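Skerkach Shared Workshop Opens Its Two-Arm Sorting Build to Visitors, With Reservations

FOR IMMEDIATE RELEASE
2023-04-19

Skerkach, the members' workshop on the canal side of town, will open its robot bench to the public on the last evening of April. Visitors can watch a two-arm setup sort foam letters by color onto plastic plates. They should not expect a household helper, and the people who built it would like that understood before anyone makes the trip.

The project, known in the shop as Amora, began as an argument. Several members had seen promotional videos of robot arms folding shirts and cracking eggs, and wanted to know how much of that could be done by ordinary people on a shared bench in the evenings. Eleven months later the answer is "some of it, slowly."

"I joined to find out whether the videos were honest," said Laiba Jafri, who leads the build. "I still don't know about the videos. I know that ours has trouble with the letter I, and that a five-year-old would be done before the arms got home from their first trip."

The arms were bought secondhand and are not the workshop's own work. What members built is everything else: the mounting, the wiring, the gripper settings and the software that decides which arm goes for which letter. Members paid 57 dollars each toward materials. The table is covered in brown paper, which cuts down on glare and costs next to nothing to replace. The letters are children's foam letters, chosen after wooden blocks proved too easy and too loud.

The job itself is simple to explain. Letters are scattered on the paper, and each one is supposed to end up on the plate closest to its own color. Greens go to the green plate, blues to the blue one. The reds have been assigned to the beige plate for want of a better match – a decision that was debated for longer than it deserved. The yellows still have no agreed home. 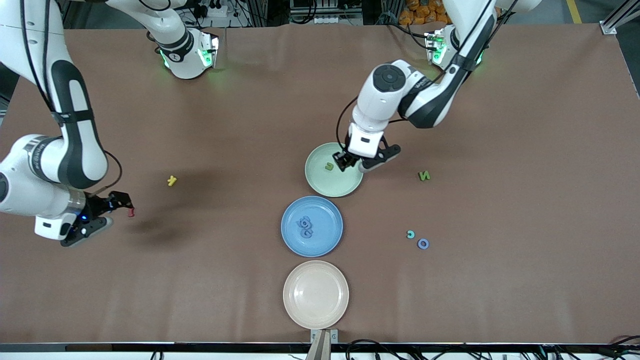
What the build can and cannot do

In the most recent set of trials, run by members who had not worked on the code, the arms cleared the table without help in nine sessions. The workshop is not publishing a success rate. Members changed the lighting, the letters and the gripper settings too often over the winter for any single percentage to mean much, and they are wary of the ones they see elsewhere.

Certain problems have not gone away. Teal is read as green on some evenings and blue on others. Thin letters slip out of the fingers. Two letters lying on top of each other are usually picked up as one. When both arms want the same patch of table, one of them waits, and now and then it goes on waiting until a person steps in.

"People ask when it will be able to do the dishes," said Wanting Tian, who wrote most of the scheduling code. "I tell them to ask me about a clean plate with nothing on it, on a flat table, in good light. Then we can talk – and I would still say no."

Tian added that the two-arm layout has yet to earn its keep. In side-by-side runs a single arm finished around as fast, mainly because it had no one to get out of the way for. Members voted to keep the second arm anyway, on the grounds that the coordination problem is the interesting part.

Visiting

The open evening starts at 7 p.m. at the Skerkach workshop. Entry is free. Guests are asked to stay behind the yellow floor line while the arms are powered, and children must be with an adult. Visitors may bring foam letters of their own, and the team will try them without any promise of a good result.

Build notes, including a list of approaches that failed, will be available in print at the door. There are no plans to sell kits or to look for investors.

About Skerkach

Skerkach is a member-run shared workshop with benches for woodworking, electronics and small machines. Membership is open to adults of any skill level.

Press contact: Laiba Jafri, Skerkach Shared Workshop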